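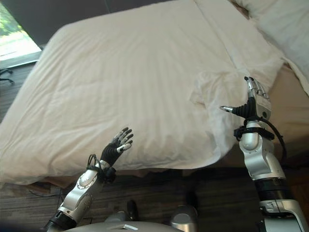
Making the bed at Vakico

Open day, 27 March 2020. Got there late, missed the coffee, missed most of the welcome. Found the right door by following the cables.

Vakico builds software for robots that do housework, or will do housework, depending who you ask. The company has the back half of a low brick building behind the Lagman depot and for one afternoon it let people in to watch its machine deal with bedding. Sheets, duvets, pillows. The stuff the rest of us fight with on a Sunday night.

Why bedding? I put that to Fiorella Benedetti, who runs the programme and talks faster than I can write.

"A cup is a cup," she said. "You pick it up, it's the same cup. A duvet is a different shape every time you touch it. Every single time."

She'd been up since 4 with a software update and was eating crackers out of her jacket pocket. The update was for Drultura, the company's name for the part that looks at a piece of cloth and decides where to take hold. It used to aim for corners and only corners. Fine on a hotel bed, less fine on a bed somebody has slept in, where the corners have gone wherever corners go. Now it will settle for any fold it thinks it can shift.

The team has logged 2,590 bed runs so far. A run counts whether it finishes or not, and Benedetti was quick to say plenty don't. Of the last batch of 602, she'd call 113 tidy. I asked what tidy meant. "Tidy enough that my mother wouldn't redo it." So a hard marker, then.

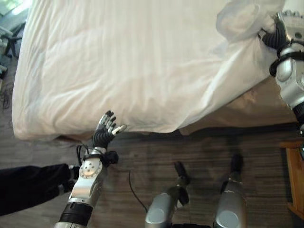 I'd come expecting speed, I'll admit that. Trade show videos do it to you, all that footage run at four times normal. In the room it's slow and you start watching the way you'd watch someone park a caravan. One hand has a fistful of white sheet, bunched up tight at the corner and hauled clear of the base, and the other is open down by the mattress edge with its fingers spread. I caught myself leaning. The man beside me was leaning too.

Two hands turn out to be the whole argument here. Vulard, the outfit that put up the early money, wanted a one-armed machine on a rail. Cheaper, easier to bolt down, simpler to sell to motels. Benedetti's group spent a winter on it and hated it. One arm can drag a sheet but can't hold the far side while it drags, so everything ends up in a heap against the wall. They went back and asked for the second arm and got it, after what she described as "a long lunch".

The fingers matter as well. Earlier versions had a simple pincer and it pinched – that was the trouble, it left little peaks all over the linen and now and then a hole. Five op shop sheet sets went in the bin. Fingers spread the load, and they can slide along a hem instead of letting go and grabbing again. They also break more often. There's a drawer of spares and she opened it for us with some ceremony.

Questions from the floor were good. A woman who manages an aged care home wanted to know about fitted sheets and got a groan from the whole team. Not yet. Fitted sheets are next year, maybe. The elastic fights back. Somebody else asked about cats, and that got a longer answer than I think he wanted. A kid asked if it could do bunk beds. No.

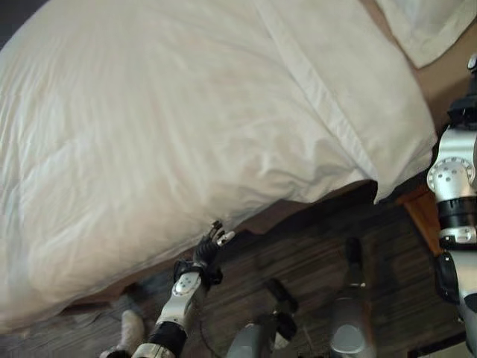

What I kept coming back to was the woman from the aged care home. She stayed well after the crackers ran out. Her staff change beds all day, she said, and it's backs and shoulders that put them off work, mostly from bending to tuck in. She didn't care if it was slow. She had rooms that sit empty all morning while people are at breakfast and the machine could take as long as it liked, so long as it didnt need someone standing over it.

That last bit is the problem for now. It does need someone. Benedetti didn't dodge it. Every run at Vakico has a person close by with a hand near the stop button, and she won't send one out to a customer until that changes. She hopes to try a supervised week in a real home in April, if the insurer signs off. The insurer has been to see it around 4 times allready.

No price yet. I asked twice.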